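### 3.2 Bedding and sleep surface

Bedroom temperature was logged in 40 rented flats in Plurkuvska through March 2024. Tenants slept on their own mattresses, and we recorded only whether a cover or topper was in use. Rooms with wood floors cooled faster after midnight than carpeted ones, by almost 20 percent.
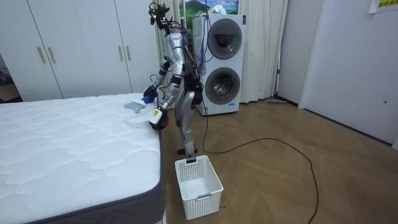
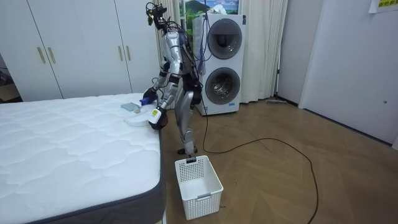
**Figure 4.** White mattress on a light wood floor, two views.

*Qureshi, Sleep Climate Group, Kirelier Institute*

Humidity at the mattress surface stayed under 50 percent in most flats. The exceptions were ground-floor rooms with north-facing windows, where the Fluto loggers also showed the widest swings between evening and early morning. Floor type had no clear effect on humidity. Reported sleep quality is treated in Section 4.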